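Sawatzky sets money aside for a second sorting arm

The textile reuse charity Sawatzky has agreed its equipment plan for the coming year, and for the first time a good slice of it will go on robots. Members who came along to the February meeting (and there was a very decent turnout, considering the weather) heard that the charity hopes to buy a second arm for its denim work, along with the bits and pieces that any such purchase drags in behind it — grippers, mats, spare cables and somewhere sensible to put them all.

Rosaire Campbell, who looks after buying, took everyone through the sums with her usual patience. Three suppliers were asked for prices and two replied in time, Grornow and Buvitz. The Grornow offer is cheaper to begin with, but the Buvitz one includes 20 hours of training and a loan machine if theirs has to go away for repair, and she told the meeting she would sooner pay for that now than go looking for it in a panic later on.

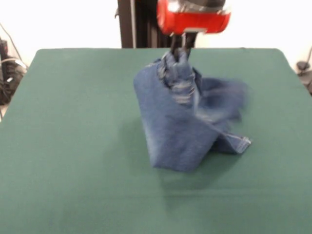
Much of the talk was about jeans. They make up a large share of what comes through the door, they are heavy, and they arrive in every sort of tangle, so the trial work has kept to denim and will carry on doing so until the summer. Murray Perron asked whether the new arm could be put on shirts and knitwear as well. The answer was that it might, in time, but the plan only pays for one kind of cloth to be done properly.

There was a longer discussion about grippers, and rightly so. The plan allows for six spare sets of fingers, and Chak-lun Huang would have liked more. He also asked for 300 pounds to be kept back for replacement mats, and this was agreed without much fuss. 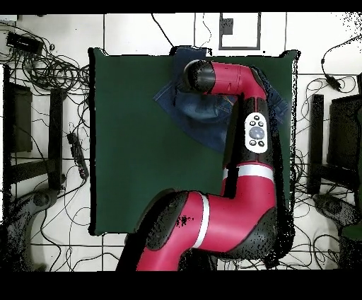

Floor space is the other worry. Thérèse Gill has measured up and thinks a second arm will fit comfortably if the shelving is moved and new sockets go in along the back wall, and she has put 100 pounds in the plan for cable covers while she is at it. The electrician's quote is still to come, and the order will wait for it.

Anyone who would like to read the full plan is very welcome to ask Rosaire for a copy. Colton Hiebert will be taking questions about the trial work before the next meeting, from 6 in the evening, and the kettle will be on.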